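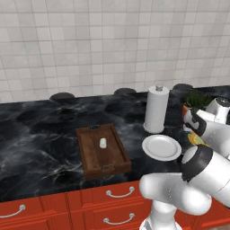 Wednesday, January 17, 2018
By Sandro Ferri

3. Collecting the examples

All the training examples came from the simulated kitchen. We drove the arm by hand from a desktop and saved each attempt as one episode. The worktop, wall tiles and red-orange cupboards stayed the same throughout — only the loose items, such as the tray and the plate, were moved between episodes.

We recorded 301 episodes over the term. Of these, 43 were thrown out, mostly where the driver let go of the controls too early or the arm knocked the plate. That left 258 for training. Each attempt was stopped after 30 seconds, finished or not.

The Willberg group used a fixed starting pose. We changed ours slightly every time, which made driving slower but gave more varied paths. Episodes with the item close to the tray's sides were the hardest to drive, and we have too few of them. We plan to record more before the May hand-in.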